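3.2 Equipment planning and cost

The budget for the Mitport cell was fixed in October, before the list of tasks was complete. This order of work is common in small laboratories, and it had consequences for our choices. We divided the costs into three groups: arms and grippers, sensing, and consumables. The third group is often left out of published budgets, although in our case it was the one which changed most.

For the grippers we compared offers from two suppliers, Perkotier and Brestico. The Brestico offer was cheaper per unit, but spare fingers were sold only in sets of 100, and the delivery time was 138 days. We ordered 2 grippers from Perkotier together with 6 pairs of spare fingers. The plan was revised once by B. Rezaei, who moved part of the sensing budget to cabling and mounting – a cost that we had clearly set too low.

Consumables were bought in ordinary retail packaging. Sealed toothbrushes, small mouthwash bottles and a clear organizer with compartments cost very little compared with one gripper finger, and they can be replaced in any town. Transparent packaging is also a hard case for the cameras, so no special test objects had to be paid for. Figure 4 shows the workspace with one set of these items.

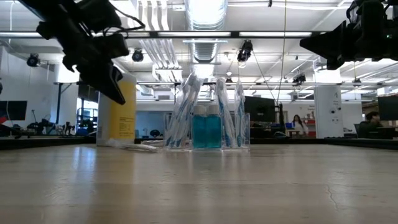
Figure 4. Workspace with bathroom items and the two grippers.

The cost of replacing such items should be planned per month and not per project. Khosravi, our internal purchasing tool, accepts only yearly amounts, and for this reason C. Aerts kept a separate sheet for small orders. When we compared the sheet with the first plan, the consumables were under the limit, while cables and mounts were over it. We therefore suggest that groups with a similar cell keep a free part of the budget for mounting until the positions of the cameras are final.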